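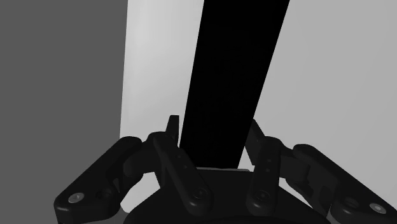 Black bar, gray background.

Kukent Door Brace, 1266 series
Sold by Skikside. Item no. 3232

We held off listing door braces for years. Most of the ones we were sent flexed when you leaned on them, and the packaging on all of them promised to stop anyone at all. The Kukent is the one we agreed to carry, and we still think the maker oversells it.

What it is: a steel brace that wedges under an inward-opening door handle, with a rubber foot on the floor. No screws, no wiring, nothing for a landlord to complain about.

What the maker says: "Total security for any door." We don't believe that and you shouldn't either. It does nothing for sliding doors or doors that open outward. On a hollow interior door the panel will give way long before the brace does. Kukent also calls the foot "universal." Larysa Maksymiv tried it at our shop on concrete, carpet, vinyl and waxed oak. The first three were fine. On the waxed oak it crept every time she shoved the door, and a second foot from a fresh box did the same.

The "lifetime" finish is powder coat. It scratches. Hnat Stelmakh has had one in his hallway since August and the collar is already down to bare metal where it slides.

Specifications
Material: steel tube, rubber foot
Finish: black powder coat
Adjustment: 6 positions, spring pin
Handle types: knob or lever
Load rating: none given. Kukent advertises "extreme strength" but has not answered our request for a test report.

In the box
Brace, foot, spare pin, one folded instruction sheet (the drawing on it shows the pin going in from the wrong side)

Spare parts
Rubber foot, item no. 1731. Buy one with the brace if you have a gritty floor. Grit gets into the rubber and then it slips.
The older Hultance foot looks the same and does not fit. Please stop ordering it for this.

Returns
Unused braces can come back in the original box. We don't take back a bent one, but write to Marichka Skoryk at the service desk with the details, as she is keeping a list to send to Kukent.

Page last checked September 14, 2020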